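Ticket 322: Drinks fridge, cans not rolling forward, lanes out of order
Opened by: Oda Lindholm
Handled by: Nazmiye Kaplan
Opened: May 21, 2025
Status: Open, waiting on one part

Oda's report
I love this little fridge, and so does everyone on our floor, so I want to get it right! The middle shelf has the clear can lanes that are meant to bring the next can up front. Cans stick halfway, people reach over them, and then the flavors get mixed. The door shuts fine and the drinks are cold.

Nazmiye, first reply
Great one to work on, I have a soft spot for shelf layouts. Start with the middle shelf and leave the top row of bins alone for now.
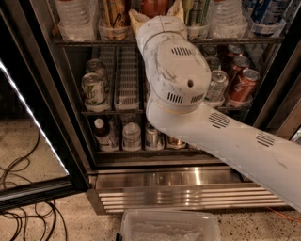
Do the lanes have to be emptied before they are moved?
Take the cans out first, then lift the lane from the back and set it down again so both ends rest on the shelf wires.

Oda
Done, and wow, what a difference on the left side! I had one lane sitting with its back foot between two wires. The red cans still hang up when I push one in from the front. I tried it 30 times with the same can, and it caught on 79 percent of... okay, I gave up on the math, it caught a lot.

Nazmiye
Ha, fair enough. Load those from the back if you can reach. Check the shelf clips too. On the Planberg shelves the right rear clip likes to sit one notch low, and then the whole shelf leans.
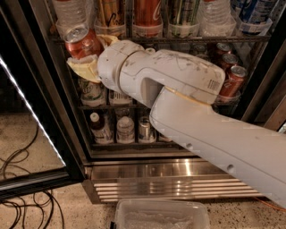

Red can held at a tilt, top row of drinks behind.

Oda
Clip was one notch low, exactly as you said! Moved it up and the shelf is level now. Next problem is the bottles. Alois Berchtold likes the bottled drinks and puts them wherever there's a gap, so they end up in lanes made for cans.

Nazmiye
A bottle in a can lane won't hurt anything, but it won't slide either, and whatever is behind it stays behind it. 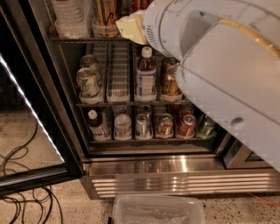

So I'd give bottles their own spot at the left end of the bottom shelf and keep the lanes for cans only. Tell Alois it's the best seat in the house. If you run short of lanes, the Öberg ones fit the same wires, and I like them a lot.

Oda
Alois is on board, he even offered to make a label. I still want to settle which flavor goes where before I close this.

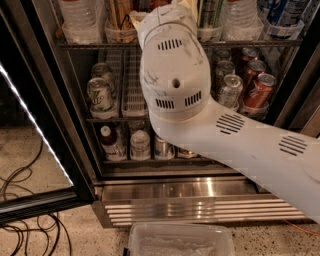 For the final layout, I'd go by what people grab most, and put that in the easiest lane to reach. Our big sellers are the red ones and the Diet Mountain Dew. The Dew is already at the left of the middle shelf with another can behind it, and I'm happy to leave it there. The ribbed rack beside it can take whatever Houda orders next.

Nazmiye
Love it. I've put in for one spare clip, part 700. Please leave the old one on until it arrives, and go easy on that right rear corner when you restock.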